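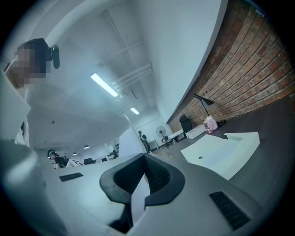

The new workroom on Stirnstead is open, and we are so happy with it! After all those years in the old Fotero building, with its low ceilings and its one decent window, it feels wonderful to stretch out a bit. We moved the last load over in January and have been fiddling with the layout ever since – desks one way, desks the other way, partitions up, partitions down. My own favorite corner is the long dark gray desk by the red brick wall, with the black lamp on it and plenty of room to spread your things out. The bricks were under plasterboard when we got the keys, and I'm so glad we took the trouble to uncover them. We left the pipes along the ceiling out in the open too (painted white, so they sit quietly up there with the beams), and the long tube lights stay for now.

The desks came from Manolakis, who were clearing out a showroom and let us have 7 of them for $285 the lot. What a find! They are heavy as anything and took two trips up the stairs each, one for the top and one for the legs, but they don't wobble at all. The chairs are a mixed bunch. Try a few before you settle on one.

A few practical bits. The standing fans can go wherever you need them, but please roll the cords up at night. Desk lamps stay with their desks. If you want a white partition moved, go ahead and move it – just keep the way to the door clear. The door code is 1388, same as the old place.

There's still plenty to do. Zitell will be in to look at the lighting at the far end, which gets gloomy by late afternoon, and we'd love a proper shelf for everybody's boxes and bags. We have space for 19 people now, so if you've been on the waiting list, write to us and come try a desk for a day. Bring your own mug!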